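Descaling interval on hard water – meter or calendar?

fluted_cup
Posted 12/5/22 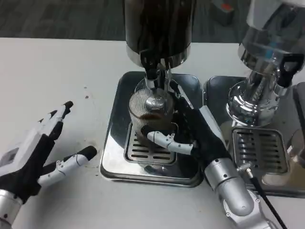

Supply here measures 17 grains hard at the kitchen tap. The manual for my machine gives a descaling interval of 3 months regardless of water, and the softening cartridge from Fludell is rated by volume only. I would like to go by a flow meter instead of the calendar. The inline meter read 1305 liters at the last descale and reads 2362 now. Is there any accepted method for turning hardness and volume into an interval, or is everyone guessing?

boilerplate_9
You can estimate it. Scale potential tracks carbonate hardness, so the total hardness figure alone is not enough. Get an alkalinity test kit and use the lower of the two numbers, both expressed as calcium carbonate. Then multiply by the volume that passes through the heated side. Cold water that goes straight through the meter to a sink doesn't count.

fluted_cup
The meter is on the branch line, so the sink is excluded. Flushing is included, though. I have no way to separate that.

okra_and_lime
Flushing should be included anyway. If it goes through the boiler it gets heated and it drops scale.

boilerplate_9
It drops less. Residence time matters. Water that sits at temperature for an hour between drinks loses much more carbonate than water pushed through in a few seconds. A volume-only figure overstates scale for heavy use and understates it for light use.

stripped_thread
I disagree with the whole approach. Two machines on the same line can scale at different rates depending on boiler temperature and whether one makes steam. A steam boiler concentrates everything left behind. You can do the arithmetic all day and still be wrong. Descale by the calendar, shorten it if you find flakes.

boilerplate_9
By the time you find flakes you have a restricted jet. I had a Volen that gave no sign at all until the flow rate fell by a third.

stripped_thread
Then measure the flow rate. Pump water for a fixed time with no coffee in it, weigh what comes out, write it down. Cheaper than a meter and it tests the part that fails.

okra_and_lime
Flow rate is a late indicator on anything with a large jet. On my Stiso the heating element was coated well before the flow changed. Warm-up time moved first, 2 minutes longer than when it was clean.

fluted_cup
Warm-up time is easy to log. Does inlet temperature throw it off? Mine is much colder in January.

okra_and_lime
Yes, if you fill from empty. Let the full boiler cool to room temperature overnight and time from there.

stripped_thread
Also check that the cartridge bypass is where you think it is. Mine shipped fully open and did nothing for a year.

fluted_cup
Bypass was at the middle setting. I have closed it one step and ordered an alkalinity kit. Will log warm-up time against the meter and post the table after the next descale.

boilerplate_9
Don't close it all the way. Retest the outlet after each change – very soft water can be hard on copper, depending on the cartridge type.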